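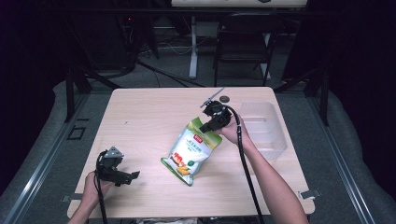
I've been meaning to write up the Stitmont audio guide for ages, because people keep asking me whether it's worth the extra money when you go round Pisance Abbey, and I never manage to give a short answer. I won't manage one now either, so do put the kettle on.

For anyone who hasn't been, Pisance is the big old abbey church on the hill above the river, with the lopsided west tower and the lovely painted ceiling over the choir. You can walk in for nothing on most days and have a good wander. The guide is a little handset with one earpiece, and you collect it from the desk just inside the north door. It costs 8 euros, and they want a bit of identification left behind, so don't do what I did and leave your passport back at the hotel.

The first thing to say is that the voice is a joy. So many of these things are read by someone who sounds as if they'd like to be at lunch, but this chap clearly loves the place. He takes you through the flood that ruined the lower chapel, the long years when the nave was used for storing grain, and then the great repair of the roof, which is my favourite stretch of the lot. There's a lovely bit where a retired carpenter talks about choosing the oak and going back to the yard again and again until he was happy with it. I stood under the crossing with my neck cricked and listened to that part twice.

The sound is clear too, even with a school party going by (and there is always a school party going by!). The handset is light, the buttons are big enough for cold fingers, and you can jump about as you please. I started with the choir, wandered off to look at the tombs and came back again, and it didn't mind a bit.

Now for the grumbles. The numbers on the pillars are far too small and very pale, and in the south aisle, where the light is poor, I walked straight past 2 of them. The map that comes with the guide still shows the old way into the cloister, which has been shut for the works, so you go merrily along to a locked door and have to come all the way back. And the earpiece only fits the right ear properly. I'm rather deaf on that side, so I spent the afternoon holding it upside down against the left one – it works, but you do feel a bit silly.

My other moan is the battery. Mine gave a sad little beep in the treasury and went quiet, and I had to trot back to the desk for another. They swapped it very kindly, but the new one didn't know where I'd got to, of course.
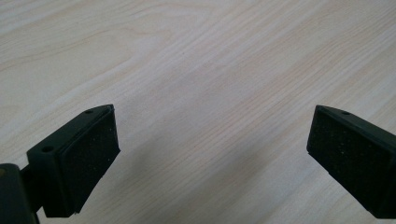 Kane Bolger tells me I've been unlucky there, as his lasted the whole visit and he is the slowest man alive in a church. He thinks the trick is to go in the morning, when the handsets have been charging all night, and he'd also like it known that the crypt section is much better than the roof one. We have agreed to differ about the crypt.

He's right about mornings in any case. I went on a Sunday, after the service, and there was a queue of 20 minutes at the desk, with only one lady handing things out and doing her best. If you can get there when the doors open you'll have the choir more or less to yourself, and the sun comes through the east windows on to the stalls, which is worth an early breakfast.

Would I pay for it again? Yes, I would, and I expect I will when the cloister opens up. If you only have half an hour, save your money and buy the leaflet from the rack by the door, as the full tour runs a good deal longer than that and it's a shame to rush it. Oh, and take a cardigan, even in summer. The treasury is freezing.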